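Skip to main content
Reading time: 5 minutes
We use cookies to make this site work. Accept all | Manage choices

How a robot club teaches an arm to tidy up

Picking up a snack is easy for you. You look at it, reach out, close your fingers and lift. You probably don't think about any of those steps.

A robot has to be given every one of them. That is the job of the Clulum Club, which meets on Saturday mornings and is run by an engineer called Beryl Blackburn. This term the club is getting ready for the Volum Challenge, a competition in which a pair of robot arms has to clear a table by putting things into bins.
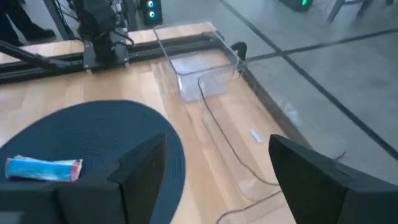 A robot's hand is called a gripper. Most grippers don't have five fingers like yours. The ones the club uses have two, and they open and close like a pair of tongs. A small camera sits close to them, so the computer gets a view of whatever the fingers are near. A juice carton lying on its side on a round mat might look simple to pick up, but part of it can be hidden behind one of the black fingers, and the computer has to work out where the rest of it is. If the fingers close too far, the carton gets squashed. If they don't close far enough, it slips out.

Learning by copying

There are two main ways to tell a robot what to do. The first is to write a list of instructions, called a program. "Move left. Go down. Close the gripper." This works well in a factory, where the same part turns up in the same place all day long.

Snacks on a table are different. They can point in any direction and they can lie on top of one another, so a fixed list soon goes wrong.

The club uses the second way, which is showing. A person steers the arms through the whole job while the computer records the camera pictures and the movements together. Each recording is called a demonstration. The club has made 676 of them so far, and the target is 500 more before the competition. 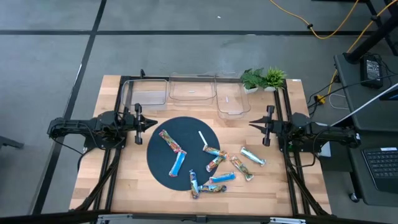 Before each demonstration, the snacks are mixed up again. This is important. If a blue bar was always in the same spot, the robot might learn the spot and take no notice of the bar. Ghassan Nseir, who is 15, is in charge of the mixing. "I try to make it awkward," he says. "If it's too neat, the robot doesn't learn much."

When there are enough demonstrations, the computer looks for patterns in them. This is called training. After training, the arms try the job with no one steering.

Why wrappers are tricky 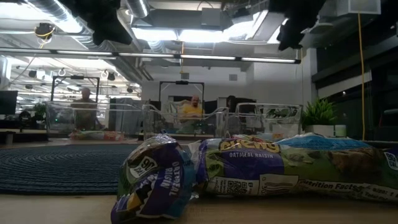

A wooden block keeps its shape when you squeeze it. A wrapper doesn't. It bends, folds and crinkles, and it can look quite different after it has been picked up once. Shiny wrappers also reflect the lights, and a bright patch can hide an edge that the computer needs to find.

Clear plastic bins cause trouble too. You can tell where the side of a clear bin is because you have seen lots of them. To a camera, much of it looks like whatever is behind it. Early on, the club's arms often bumped the rim – the computer hadn't seen enough examples to know the side was there.

What happens at the competition?

Each team gets 90 seconds for a round. The judges lay out the snacks, and the team is not allowed to touch anything once the clock starts. A snack in a bin scores a point. A snack on the floor loses one.
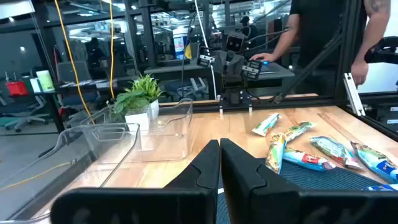
Teams can choose which snack to go for first. The Clulum Club's plan is to start with any that are lying apart from the others, then move on to the ones that overlap. Picking one from a pile can push the rest out of place, so the robot has to look again after every lift.

The club's main rivals are a school team called Rangel, who won last time. Beryl Blackburn thinks their arms are quicker but drop more. The two teams meet in January.

Words to know

Gripper: the part of a robot that holds things.
Demonstration: a recording of a person steering the robot through a job.
Training: when a computer looks for patterns in lots of examples.

Try it yourself

Put some wrapped snacks on a table. Pick them up using kitchen tongs, with one eye closed, and drop them into a bowl. Then ask a friend to mix them up and have another go.

Share this page | 15 comments
Sign up for our newsletter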